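Wonavdale Flyers Forum > Airlines and Airports > Verkano turboprops grounded, anyone rebooked yet?

propwash88
Verkano pulled all 5 of its turboprops on Wednesday over the cracked bracket thing and I have a ticket to Luik for the first week of December. The app says "on time." The app would say on time if the wings were in a different county. Has anybody been moved to another flight, or are we all waiting for the same email?

gatelice
Rebooked within an hour by phone. Don't use the chat. The chat offered me a seat upgrade on the grounded plane.

Laine Kazlauskienė
I worked line maintenance for eleven years, on a different type. A bracket inspection is a day per airplane if you have the parts. They don't have the parts. I'd plan on three weeks.

tarmac_tom
Three weeks is gloomy. The notice only asks for a look at frames past 2000 cycles, and two of theirs are nearly new. Those could be flying by the weekend.

Laine Kazlauskienė
The notice says 2000 cycles or any prior repair in that area. Read the second page, Tom.

tarmac_tom
There's a second page?

propwash88
So who do I believe, the mechanic or the man who read half of it?

gatelice
Meanwhile they've leased a jet from Wavora to cover the morning run. Flew it yesterday. 88 seats, a working reading light, and real cutlery with the omelet, which on Verkano counts as a change of management. I came home and looked at my own forks with less respect.
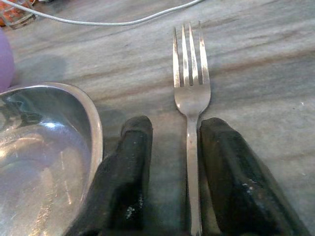

Re: Refund or voucher?

Ilze Žukauskas
Splitting this off a bit. They offered me a voucher for 198 on a canceled round trip, good for one year, not valid on Wavora flights, which are the only flights they're running. I asked for cash. The agent said cash was "not a current product."

propwash88
Framing that.

tarmac_tom
To be fair to them, a small airline refunding everybody at once could go under, and then you've got no flights to Luik at all. I took the voucher.

Ilze Žukauskas
Lovely for them, Tom. I paid for a seat, I didn't buy into the company.

Laine Kazlauskienė
Check your booking class before you argue. Mine says refundable in tiny type under the baggage rules, and they paid once I read it to them. Took two calls.

gatelice
Same type size as page two of the notice, I assume.

tarmac_tom
I have now read page two. I'd like to revise the weekend to "a weekend."

propwash88
App update: still on time, but the gate is now a dash. Calling them at 8 tomorrow.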